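Forum Petite enfance et jeux › Motricité et manipulation
Sujet : Trier les petites formes en mousse, avec ou sans bol ?

valtton_mam
Posté le 25 nov. 2021
Bonjour à toutes et à tous,
Je suis assistante maternelle agréée depuis 4 ans et je cherche vos avis pour l'activité de tri. J'ai acheté un lot de petites formes (cubes, étoiles, boules, blocs à six côtés, morceaux de mousse) et je voudrais l'utiliser sur table avec deux enfants de trois ans. Ma question est simple : est-ce que vous donnez un récipient dès le début, ou est-ce que vous laissez les pièces libres sur la table ? Chez moi, quand il y a une boîte, ils renversent la boîte, et l'activité est terminée.
Merci d'avance.

pomme_de_reinette
Bonjour ! Sans récipient chez nous. Ils alignent, ils empilent, ils échangent. Le bac sort seulement pour ranger, avec la chanson.

Iyamu
Bonjour valtton_mam,
Le français n'est pas ma première langue, alors je m'excuse si une phrase est maladroite. Je ne suis pas d'accord avec la réponse précédente. Pour moi, le récipient est nécessaire, mais il doit être bas et large. Avec une boîte haute, l'enfant ne voit pas le fond et il a envie de la retourner. Avec un bol peu profond, il voit ce qu'il a déjà mis, et il peut corriger.

pomme_de_reinette
Chacun sa méthode, mais un bol à trois ans, ça finit sur la tête. Je parle d'expérience :)

bridham67
Pareil que Pomme pour les plus petits. Par contre attention à la mousse, les enfants mordent dedans et les morceaux se détachent. J'ai jeté un lot complet en janvier. Et une question pour Iyamu, tu prends un bol de quelle couleur ? Le mien est rouge, et le petit met tous les objets rouges dedans, quelle que soit la consigne.

Iyamu
Bonjour bridham67,
Ta remarque est très juste, la couleur du bol compte beaucoup. J'ai choisi un bol vert translucide, et j'ai observé la même chose que toi avec les cubes verts. Maintenant je donne une consigne qui ne concerne pas la couleur, par exemple « ce qui est mou » ou « ce qui a des pointes ».
Je dispose les autres pièces un peu loin du bol, sans ordre précis, pour que l'enfant soit obligé de tendre le bras et de choisir. La table est blanche et placée dans un angle, cela aide aussi pour les boules qui roulent. 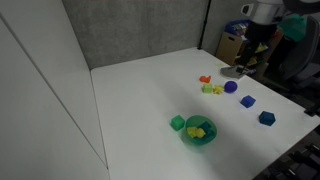
Pour le nombre de pièces, je conseille de rester modeste. J'ai commencé avec tout le sac et c'était une erreur – les enfants prenaient des poignées et ne regardaient plus les formes. Je garde le reste dans un placard et je change deux ou trois pièces chaque semaine.
Concernant la mousse, je partage ton inquiétude. Je vérifie les morceaux avant chaque séance et je ne les propose jamais à un enfant qui met encore les objets dans la bouche.

valtton_mam
Merci Iyamu, c'est très clair. Je n'avais pas pensé à la consigne « mou ou dur ». Tu mélanges les cubes et les autres blocs dès le début ?

Iyamu
Oui, mais je commence par les formes très différentes, l'étoile et la boule par exemple. Le bloc à six côtés vient plus tard, car les enfants disent souvent que c'est un cube.

pomme_de_reinette
Bon, je veux bien essayer le bol plat. Mais je garde mon bac pour la fin !

bridham67
Même avis. Quelqu'un sait où trouver des formes en bois de la même taille ? Je n'ai pas envie de racheter un lot de 200 pièces pour en utiliser six.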